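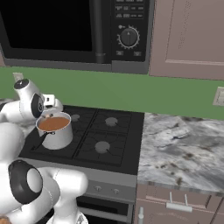

Skasus
Second batch of red lentil soup this week and I'm hooked! The trick is toasting the cumin first -- the whole house smells amazing.

Ruvby
Try smoked paprika too! But skip the carrots, they make it way too sweet.

Skasus
No way, the carrots stay! I use four big ones.

Ki
With Skasus on carrots. Lemon at the end though, never while it simmers.

Ruvby
Fine, half a carrot. Final offer. Lemon yes!!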